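Review: the Skimix body composition scale in school health rooms

The Skimix is a floor-standing scale intended for secondary schools that monitor pupils' weight and general fitness. It was assessed over one term by Agathe Deschamps and Mutua Sang, with 402 pupils taking part. 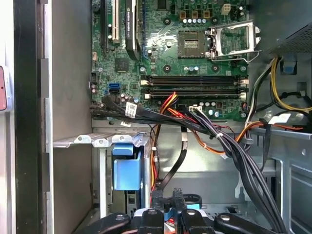
Weighing is quick and discreet. The reading appears only on the operator's screen, and pupils who do not wish to know their result need not see it. Records are kept on an ordinary desktop computer, a tower with a green motherboard and a graphics card of the NVIDIA Quadro type being more than sufficient. Parental consent is recorded on the same page as the measurement.

Body fat estimates were less satisfactory. Repeat readings for the same pupil differed by up to 49 per cent of the expected range, and they should not be quoted in letters home.

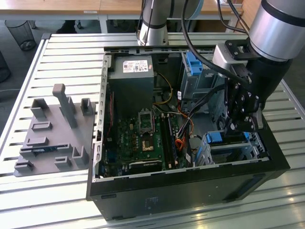
Cost and support

The scale is priced at £698, or £900 with the height rod. Perrin, the supplier, replaced one faulty foot promptly. The printed guide is clear on calibration but says little about how to speak to a young person who is anxious about weight.

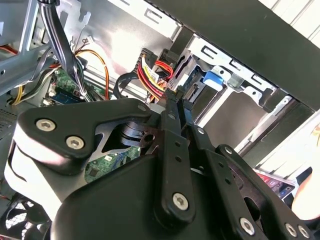

Staff will need separate training on that point before the scale is brought into use. The reviewers recommend the basic model for schools with a nurse on site.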